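How to page a long list without loading all of it

Posted 15 July 2018 in Data Access

Every grid control I have used comes with a paging switch, and every vendor demo flips it on and calls the job done. I don't trust that switch. In most cases it pulls every row from the database, keeps the few it needs for the current page and throws the rest away. On a demo table with 90 rows you will never notice. On a real orders table you will.

In May I took over an order screen at Helleston that used the Viltinex grid with default paging. The page took 658 milliseconds to come back, on a quiet server, with one user. The fix took an afternoon.

Step 1. Find out what your grid is doing
Turn on the query log and open page two of your list. If you see a SELECT with no limit on it, you have the problem. Don't go by the documentation. The Viltinex manual says "efficient paging" in three places and never says what that means.

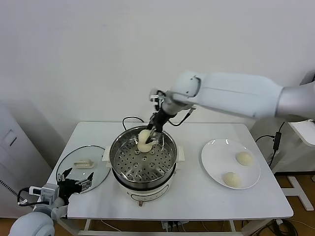 Step 2. Pick a sort order that can't tie
Sorting by date alone is a mistake. Two orders saved at the same moment may swap places between requests, and a row shows up twice or not at all. Sort by date and then by the primary key:

ORDER BY OrderDate DESC, OrderId DESC

Step 3. Ask for one page only
On SQL Server 2012 or later, add this after the sort:

OFFSET @Skip ROWS FETCH NEXT @Take ROWS ONLY

@Skip is the page index times the page size, with the index starting at zero. Pass both as parameters. Cap @Take on the server as well — I use 100 — or sooner or later a request will come in asking for everything.

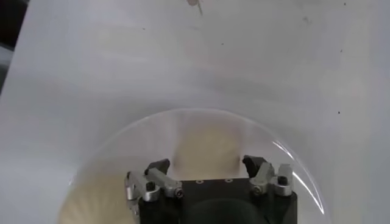 Step 4. Run the count separately
The pager wants a total, so you need a second query:

SELECT COUNT(*) FROM Orders WHERE CustomerId = @CustomerId

The WHERE clause must match the one in your page query. If users can filter the list, build that clause in one place and use it for both. I would also ask whether you need the total at all. I have yet to meet the person who jumps to page 700 on purpose. A plain Next link needs no count: fetch one extra row, and if it comes back, show the link.
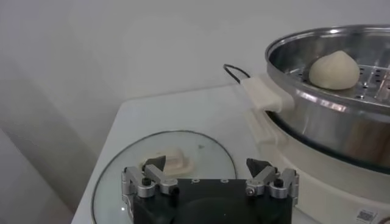

Step 5. Add the index, then measure
Create an index on CustomerId, OrderDate DESC, OrderId DESC. Then time the first page and a very deep one. OFFSET still has to walk past the skipped rows, so deep pages stay slower whatever you read elsewhere. If that hurts, remember the last OrderDate and OrderId shown and ask for the rows after them.

The Angelovski and Stokia grids both let you supply your own row source. I have only tried this with Stokia, where you have to turn off its built-in paging first or it pages your page.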